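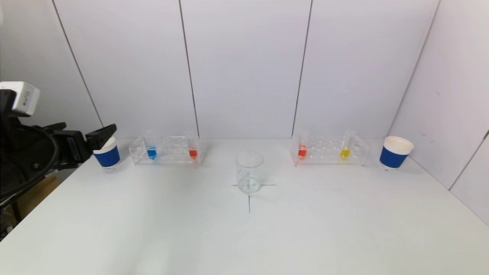 Single-use paper cups are hard to recycle because the paper is bonded to a thin plastic lining that keeps liquid from soaking through. The lining makes up a small share of the weight of a cup, but it has to be separated from the fiber before the fiber can be used again, and most general paper mills do not have the equipment for this. Collection is the second problem. Cups are used away from home, thrown out one at a time, and mixed with food waste and liquid. Printed cups, such as the blue-and-white paper cup in Figure 1, add ink to the material that must be washed out. In this section we describe how cups were collected and sorted in the Dresitz trial, how the fiber was recovered, and how the wash water was checked.

3.1 Collection sites

The trial covered 15 sites in the Dresitz district. They included office kitchens, two school cafeterias, a train station kiosk and the waiting room of a health center. Each site received a stand with a drain for leftover liquid and a tube for stacking empty cups. The stands were supplied by Jevuvex and were the same at all sites except the kiosk, where the drain was replaced by a removable bucket for lack of floor space.

Users were asked to pour out any liquid, remove the lid and place the cup in the tube. Instructions were printed on the stand in plain text with one drawing. We did not use staff to guide people at the stands, and the sites were told not to correct mistakes before pickup. The aim was to measure what arrives when the system is left alone.

Stands were emptied before 7 a.m. by the same van that served the regular paper route. Cups were kept in open mesh sacks, as closed bags had led to mold in an earlier test. Each sack carried a tag with the site code and the pickup number.

3.2 Sorting

Sacks were opened on a sorting bench at the Jireš depot. We sorted the contents into accepted cups, cups with lids still attached, cups with food or heavy liquid residue, and other items. The last group was mostly napkins, stirrers and wrappers. Cups with lids were accepted after the lid was removed by hand, but were recorded separately.

Of all items collected, 87 percent were accepted, counting those with lids removed. The offices did best and the kiosk did worst. The bucket at the kiosk was often full by midday, and cups placed in the tube after that time usually still held coffee. The school cafeterias fell between the two. They produced few wet cups but many wrappers, most of them pushed inside a cup.

Sorting results were entered in Listimus, the inventory program already in use at the depot. One pickup from the health center was entered under the wrong site code and could not be traced. It was left out of the site comparison but kept in the total.

3.3 Pulping

Accepted cups were shredded into strips and left to soak in plain tap water. No bleach or wetting agent was added. Each batch held 500 grams of dry cup material. After soaking, the batch was stirred in a laboratory pulper until the lining had come away from the fiber in flakes large enough to be caught on a slotted screen.

Warm water shortened the stirring time but broke the lining into smaller flakes, and more of these passed through the screen. We therefore used unheated water for all batches reported in Section 4. The pulp was screened twice, drained and pressed into sheets by hand. The sheets were dried on felt overnight and weighed the next morning.

The lining flakes were rinsed and dried as well. They still held some fiber, which was visible as a pale fuzz along the edges. We made no attempt to recover it. A mill running the process at scale would probably send the flakes through a second pulper, and our fiber yields should be read as slightly low for that reason.

3.4 Ink and wash water

Ink behaved differently depending on where it was printed. On most cups the print sits on the outer paper surface and came off as fine particles during stirring. On a smaller number it was covered by an outer coating and stayed attached to the coating flakes. The second type gave cleaner pulp. Blue and black inks left the most visible tint in the sheets, while yellow could hardly be seen once the sheet was dry.

Wash water was sampled at 3 points: after soaking, after the first screening and after the second. Samples were left to settle before the clear part was drawn off. Color was judged against a set of reference solutions made with blue dye and stored in capped tubes. A tube of this general kind, round at the bottom and containing bright blue liquid, appears in Figure 2. Holding the sample and the reference upright side by side against a white background gave more consistent readings than laying them flat.

Two readers judged every sample separately. Where they disagreed by more than one step on the scale, the sample was read again after a break. Most disagreements came from the soaking stage, where coffee residue gave the water a brown cast that made the blue hard to rate. For this stage we report only whether the water was tinted. The later stages were clear enough for the full scale.

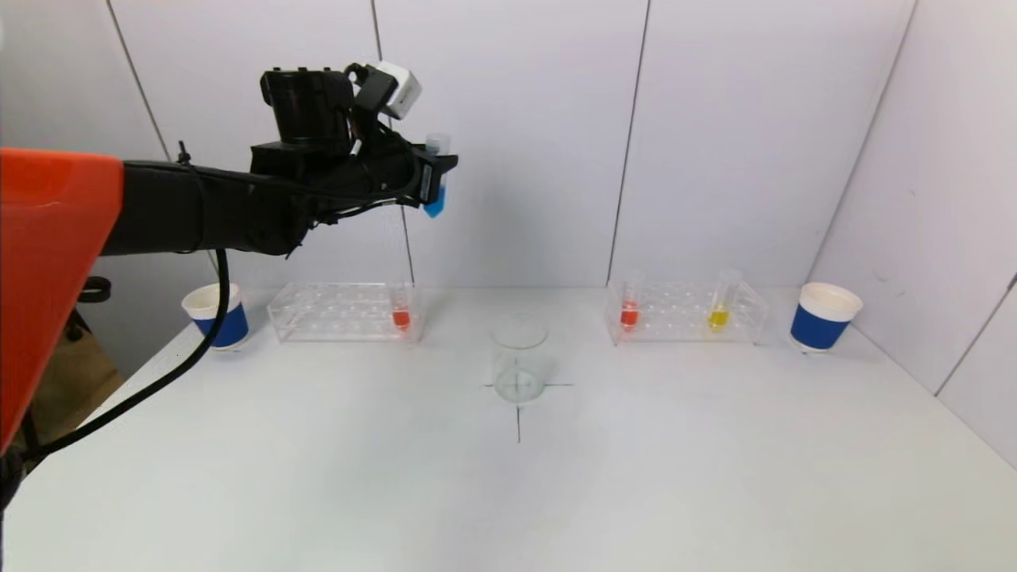
3.5 Limits of the method

The trial ran through the cooler months only. Cups collected in summer are likely to include more cold drink cups, which are often lined on both sides and take longer to break down. The sites were also chosen from places that had asked to take part, and their users may be more careful than average.

Hand-pressed sheets are weaker than machine-made paper and cannot be compared with it directly. The strength values in Section 4 are meant for comparing one batch with another. Batches made in September used a replacement screen with the same slot width, and we found no difference in yield between the old screen and the new one.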